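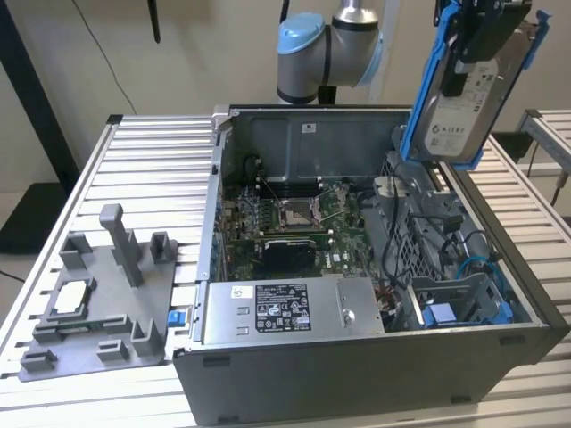

Tarkatell Task Planner 

Reading time: 2 min

Search products Go

Tarkatell is a planning and control software for robot cells which take apart used computers. You give it the list of parts to be removed, and it prepares the order of steps, the approach paths and the grip force for each part. A hard disk in its tray, a CPU and a power supply do not need three different programs. They are three entries in the same job file.

The planner works with one arm or two. It reads the positions of your fixtures from a plain text file, so a 3D-printed fixture can be changed in the morning and used the same day. When a step does not reach its expected end position, the software stops the arm, keeps the force record and asks the operator — it does not try again by itself unless you allow this in the settings.

What is included
Planner and runtime for one cell
Part library with 570 desktop case models
Simulator, with replay of recorded jobs
19 grip profiles, all of them editable

The license costs $1,470 per cell and year. A trial key is valid for 90 days and has no limit of functions. Version for Petrauskas controllers is planned for August.

For technical questions please write to Sunita Boateng. Orders and invoices are handled by Marcus Brannigan in our Stunbridge office.

Contact | © Greltach, April 2022 | Back to top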